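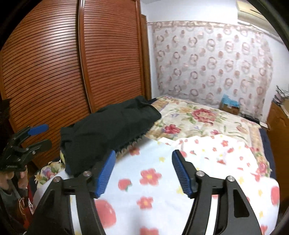
How Robots Learn From Examples
A Learning Guide for Young Readers
Prepared by the Onbridge Education Office

What Does It Mean to Give an Example?

Think about the first time you folded a shirt. Someone probably showed you how. You watched, you tried, and the sleeves may have ended up in a lump in the middle. After more tries, your folding improved.

A robot can learn in a similar way, but it needs many more examples than you do. A person may learn to fold a pillowcase after seeing it done 3 times. The robots in the Onbridge study were given 200 examples of a single folding task before they were asked to try it themselves.

This guide explains where those examples come from, how they are gathered, and how they are checked. Words in capital letters are explained in the word list at the end.

Why Not Just Write Instructions?

Some machines follow written steps. A washing machine fills with water, turns its drum, drains, and spins. The steps can be written down once because the drum and the water pipes are always in the same place.

Clothes on a bed are a different matter. A shirt can land in more shapes than anyone could list. It may be bunched up or stretched out. It may lie on top of another piece of cloth that has flowers or fruit printed all over it. A person can tell where one cloth stops and the next one starts. For a machine, a printed strawberry and a real fold can be hard to tell apart.

Engineers therefore collect examples of people doing the task. A computer program studies the examples and looks for patterns. Such a program is called a LEARNING SYSTEM.

A Tool Like a Robot's Hand

Your hand has five fingers and can bend in many ways. Many robot hands have only two fingers, which open and close. A robot hand of this kind is called a GRIPPER.

If a person folded clothes with bare hands, the robot could not copy every movement. It does not have enough fingers. To solve this problem, the person doing the task holds a gripper tool and works with that.

The gripper in the picture at the top of this guide has two black fingers. Each one ends in a blue pad with ridges. Ridges help a pad hold on to things, in the same way that the bottom of a sneaker helps you hold on to a gym floor. Look closely and you will find round metal pins on the fingers. These are PIVOTS, the points where parts turn. The elbow in your arm does a similar job.

There is a second gripper at the left side of the picture. Part of a person's hand can be seen just below it. Many jobs with cloth are easier with two grippers, because one can hold a corner still while the other pulls.

Seeing What the Gripper Sees

A small camera rides on the tool and points toward the fingers. When the tool moves to the left, the camera moves to the left as well. When the fingers come down to pick something up, the camera comes down with them.

The camera is placed on the tool for an important reason. Later, a camera can be placed in the same position on a robot's arm. The robot will then see its own work from the same side as the examples it learned from.

The tool also keeps a record of movement. It notes how it is turned and how wide its fingers are open. The pictures and the movement record are stored together. One complete recording of a task, from the first movement to the last, is called a DEMONSTRATION.

How a Demonstration Is Made

At Onbridge, the people who make demonstrations are called collectors. Each collector is trained before beginning. The usual order of work is as follows.

1. The collector reads the task card. A card might say, "Pick up the dark garment and fold it in half."

2. The collector places the items. Their positions are changed each time.

3. The collector starts the recording and holds the tools still for a moment.

4. The collector carries out the task at a steady speed.

5. The collector stops the recording and marks it as finished or unfinished.

Collectors keep their bare hands away from the items while recording. If a sleeve slips, it must be picked up again with the gripper. A recording with a slip in it may still be useful, provided that the collector fixes the slip. The learning system can then study how a mistake is put right.

Why Real Rooms Are Used

An empty white laboratory is a simple place to work, but few people sleep in one. Real bedrooms have wardrobes, curtains, cabinets, boxes, and bags. Some beds have plain covers. Others have several patterns at once, with roses on one cloth and berries on another. Light may shine strongly on one end of the bed and leave the other end in shadow.

A robot that has learned in only one room may become confused in the next. It might learn, for example, that shirts are always found on blue blankets. The mistake would not be noticed until the robot met a blanket of another color.

For the Vurkitz Home Tasks Project, Onbridge gathered demonstrations in 55 homes. Every family gave permission first, and each family chose which rooms could be used. The collectors did not tidy a room beyond making enough space to work safely.

Checking the Examples

After the recordings are made, people called reviewers watch them. Reviewers ask these questions:

Did the recording begin before the task began?
Can the fingers of the gripper be seen clearly?
Was the task on the card completed?
Does the recording show anything private, such as a face, a letter, or a name?

A recording that shows something private is removed. A recording that is too dark or too blurry is set aside. At the end of the Vurkitz project, 2,784 demonstrations had passed review. They were stored in a collection called the Liyanage Set. A large group of examples kept together in this way is called a DATASET.

What the Learning System Does Next

The learning system goes through the dataset many times. At each step it makes a guess: "The fingers should close now," or "The tool should move up." It then compares its guess with what the collector did. When the guess is wrong, the system makes a small change to itself. Over many guesses, the errors become smaller.

The system does not know what a shirt is for. It has never been cold, and it has never been late for school. It has found patterns that connect what the camera sees with how the gripper should move.

When training is finished, the system is tested on a real robot. The Onbridge test robot is named Nemeck. Nemeck is always tested with clothes and blankets that do not appear in the dataset. If the same ones were used, the test would be like a spelling quiz with the answers printed on the desk.

Try It Yourself

You can be a collector at home or in your classroom. You will need two pairs of kitchen tongs with soft tips, a small towel, and a partner. Ask an adult before borrowing the tongs.

Spread the towel on a table. Using only the tongs, fold it in half and then in half again. Your partner should write down each movement, such as "left tongs close" or "right tongs lift." Drop the towel in a heap and begin again.

Compare the two lists. Which movements were the same? Which ones changed? Now place the towel on top of a patterned cloth and try once more. Talk with your partner about whether the edges were harder to find.

Word List

DATASET: A large group of examples kept together.

DEMONSTRATION: One recording of a person doing a task from beginning to end.

GRIPPER: A tool or robot hand that opens and closes to hold things.

LEARNING SYSTEM: A computer program that finds patterns in examples.

PIVOT: A point where a part turns.

Teachers may copy this guide for classroom use. A large-print edition is available from the Onbridge Education Office.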